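Dondeo sells a promise you have heard before. Give its software enough examples of a chore, the pitch goes, and a robot arm will learn to do the chore by itself. The examples come from a smaller outfit called Stava, and it was Stava's head of data I went to see, on condition that I left names out of it. I had asked to watch a robot clear a sink. I got a desk, two monitors and a kitchen that exists only in software.

"People are always let down when they come here," she said. "They want to see the arm. I tell them the arm is on the screen."

The kitchen is called Zaidi, after the file it was first saved in. In it a person with a hand controller steers a simulated arm through a task, over and over, and each attempt is saved as one example. The current set holds 574 of them, gathered since February. The target is 700. I asked where the target came from.

"It's a budget number," she said. "If we had twice the money it would be twice that. I'd love to tell you there was a curve behind it."
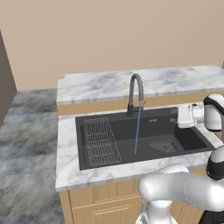
The Zaidi kitchen, sink and counter.
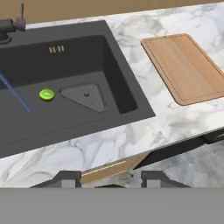

My trouble with simulated examples is that somebody had to decide in advance what the world contains. A real sink has a film of grease, a spoon wedged under a plate, a sponge that has seen better days. In Zaidi the water comes down as a thin blue line, and the back wall is one flat shade of tan with nothing on it. I put it to her that a system raised in a place like that would fall apart in my apartment.

She didn't argue as hard as I expected. "The water is the worst part of it, yes. It's a line. It doesn't splash, it doesn't pool, it doesn't push anything around. If you want to learn about water from us, please don't." What she defends is the geometry. The arm has to come in over a rim without hitting it, and has to get down into a deep basin without clipping the faucet. "Reaching is reaching," she said. "A wall you can't drive through is the same wall."

I am less sure. Her team has tried the trained system on a real arm 3 times, in a real kitchen rented for the purpose, and she was open about the results up to a point. One run was good. The other two she described as "informative," a word I have learned to be careful around. When I asked for the recordings she said they belonged to Dondeo. Dondeo did not answer my request.

There is also the matter of who does the steering. Stava hires operators by the shift through a staffing service, Vimby, and they work in pairs so that one can rest. I watched one of them for most of an hour. He was good at it, and his attempts looked very much alike – same approach, same slight pause before going down. I wondered if the system was learning a chore or learning him.

"Both," said the head of data. "We have 34 operators on the books for exactly that reason. You can tell them apart after a while. Some of them come in low. There's one who always backs off and starts again, and we had a long argument about whether to throw those out."

Did they?

"We kept them. Starting again is a thing people do. If you only show it clean runs, then the first time it's off by an inch it has no idea what comes next."

That was the most convincing thing I heard all afternoon, and it is an argument for messy examples, made in a very tidy kitchen. I said so. She laughed and said the next version would have more clutter in it, with dirt on some of the surfaces if the graphics people could manage it. She would not give me a date. She would not say, either, when Dondeo expects to put an arm in front of a paying customer, though its sales page already has a button for joining the waiting list.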